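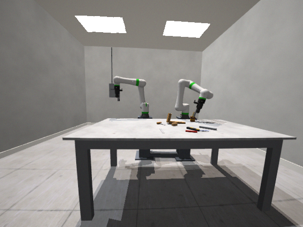 Dining table too big for the room?? Extension vs. selling it

Posted by Leidy Salazar in Furniture & Layout

Hi all, typing this on my lunch so sorry for the mess. We moved in April and the dining room is a lot narrower than the old one. The table came with us. It's a Bremitz, extends with a leaf in the middle, 52 inches closed and 68 with the leaf in. Width is the problem, it's 42 wide and that doesn't change whatever you do with the leaf.

Room is 108 inches across on the short side. Long side is fine, plenty of space, that's not where the trouble is. On one short side we have a sideboard from my mother in law that's 16 deep. It has to stay, please don't suggest getting rid of the sideboard, I have been through that conversation already and lost.

So when people are sitting on the sideboard side you can't walk behind them. At all. Somebody has to get up every time anyone wants something from the kitchen, because the kitchen door is on that side too of course. We had my sister's family over and by the time the food was on the table it was cold and my brother in law had stood up so many times he just ate standing.

Things I've thought about:

Pushing the table over toward the window so it isn't centered. Husband hates it because of the light fixture, which hangs in the dead center of the room.

Bench on one side. Would that save anything? Never owned one.

Selling it and getting something narrower, maybe round. But it was not cheap and I don't think I'd get much for it used. One leg has a chew mark from the dog.

Also what about rugs. The one we have now curls up at the corner and catches the chairs. Is there some size it's supposed to be or do people just guess.

Oh and we are usually four people, eight maybe once a month. Thanks in advance, will check back tonight.

hollisfern

I had this exact problem so going to go long, sorry.

First do the math before you buy anything. You've got 108 total. Take off 16 for the sideboard, that leaves 92. Take off 42 for the table and you have 50 inches to split between the two sides. Centered in what's left that's 25 each side. If the table is centered on the whole room instead, under the light, you've got 33 on the window side but only 17 between the table and the sideboard. 17! That's not even enough to sit down in really, no wonder your brother in law gave up.

What you want, going by what a kitchen designer told me when we did ours:

36 inches from table edge to wall where somebody has to walk behind a seated person. More is nicer, 44 if you can.
24 to 30 where somebody only needs to sit down and get up and nobody goes past.

You can't get 36 plus 24 out of 50. You're 10 short. So either the table gets narrower or one side changes how people sit. That's the whole thing.

OK so the bench. Yes it saves space but mostly when nobody is on it, since it slides all the way under. When people are sitting on it they take up the same room as on a chair, minus the chair back, so a few inches. What it really does is let you shove the table closer to the window wall. If you go with a bench right up against the wall, like a banquette, then the table goes nearly up to it and everything you save lands on the kitchen side. A bench 16 or 18 deep against the window wall, table edge lined up with the front edge of the bench or over it by a couple inches. Now you have 92 minus 42 minus 18, so 32 on the sideboard side. Overlap the table a little and you're at 34 or 35. Close enough to 36 that you'll get by, sideways with a casserole.

Downside, whoever is in the middle of the bench is stuck until the ends get up. Put the kids there. Also check your windowsill height, ours hit people right in the shoulder blades and we ended up with a long cushion.

Second thing, LIGHT FIXTURE. Do not let the light fixture decide where your table goes. If it's on a chain or a cord you can swag it. You get a little hook, screw it into the ceiling over where the center of the table is now, and loop the cord over. Need a bit of extra cord length. If it's heavy the hook has to go into a joist or have a proper anchor, don't trust plain drywall with it. Ours is a Plamov pendant, pretty light, and it's been on a hook for years and people think it was meant to be like that. Bottom of the shade 30 to 36 inches above the tabletop. If it's a rigid rod kind then no, you'd need an electrician to move the box, and that may be less than you think if there's attic above.

Rug. Table plus 24 inches on every side, so the chair's back legs are still on the rug when it's pulled out. For yours with the leaf in that's 116 by 90. In a 108 room with the sideboard you can't really do that, you'd be running it right up to the sideboard feet with 2 inches to spare and it would look like bad carpet. I would go without. Felt pads on the chairs and done. If the floor is cold or the echo bugs you, curtains do more for echo anyway.

If you keep the rug you have, the curling corner: flip it over, wet the corner a bit, weigh it down flat overnight with books with a towel under. Or those L shaped rug corner weights. Rug pad underneath cut an inch smaller all around.

Do the tape thing before anything else. Painters tape on the floor in the new position, then put the chairs out where they'd be and have someone sit and you walk past carrying a laundry basket. Leave it a couple days. Saved me from a very expensive mistake with an island.

rudy_k

sell it, round table, 48 inch. four people fits fine, six if they like each other. no corners to bang your hip on

marguerite in the valley

Don't sell yet!! Rudy's not wrong about round being easier but she said eight people once a month and you are not getting eight at a 48 round, no way. You'd need a 60 at least and then you've got a table WIDER than the one you have now. I made that mistake with our first one. Sent it back, paid the return freight, cried in the car a little.

Couple of things nobody's said so far.

Turn the whole question around, do you need to be able to walk behind people on that side every night? For four people, no. Put everybody on the window side and the ends. Two on the window side, one on each end. Then the sideboard side is just an open walkway, no chairs in it, all day every day. The extra chairs live somewhere else (ours hang on pegs in the garage, they're folding ones, Huamán I think, the padded kind, comfier than they look). Then you only have the squeeze once a month and you can plan for it.

For the once a month thing, use the sideboard! Food goes on it BEFORE people sit. Everyone fills a plate, then sits down, and then the drinks and the seconds are on a little cart at the end of the table that isn't by the kitchen. The reason your brother in law was up and down is that things were still coming out of the kitchen. Pitcher of water at both ends. Salt at both ends. I swear this fixed more dinners than any furniture I ever bought.

And seat the person who does the fetching nearest the door. I know that sounds dumb but we had my husband, who cooks, on the far side for eleven years out of pure habit.

Chairs matter too. Measure yours front to back. Ours were 25 deep with these swoopy back legs that stuck out behind, and you'd trip on them even when there was room. Swapped to plain straight ones from Bamen that are 19 and a half, no arms, and it was like the room grew. Used chairs are cheap, way cheaper than a table. Check that the arms (if there are any) go under the apron, if they don't then the chairs never tuck in and you lose all of that space for nothing.

On the table itself, look underneath. Some of the extension ones have the top screwed down to the frame from below, and a decent woodworker can take a few inches off each long side and put the edge back on. Only if it's solid wood. If it's veneer forget it, you'll see the core. My neighbor had hers taken from 44 to 38 and it looks original. Got a quote first obviously, and ask if it messes up the leaf becuase the leaf has to be cut to match.

The chew mark: wood filler stick, two colors blended, then one of those touch up markers for the grain. Five minutes. Do that before you list it, if you do end up listing it. People haggle over one bad leg like you would not believe.

I do agree on skipping the rug. I vacuumed rice out of one for years.

Re the bench, if anyone in the family has a bad back or is over seventy, have two real chairs as well. My mother would not sit on ours, she'd take the piano stool first.

Leidy Salazar

Wow ok thank you, did not expect this much. 17 inches, I never even subtracted it properly, I was just mad at it.

Light is on a chain so the hook might work. Will show husband. Looked underneath, I think it's veneer, there's a line along the edge, so no cutting. Going to try the no chairs on the sideboard side thing tonight because it's free and then tape out the bench. Sill is 26 off the floor, is that too low for a bench with people leaning?

hollisfern

26 is fine w/ a seat at 18, hits you low in the back, get a cushion with some thickness to it. check the window crank isn't where somebody's spine is going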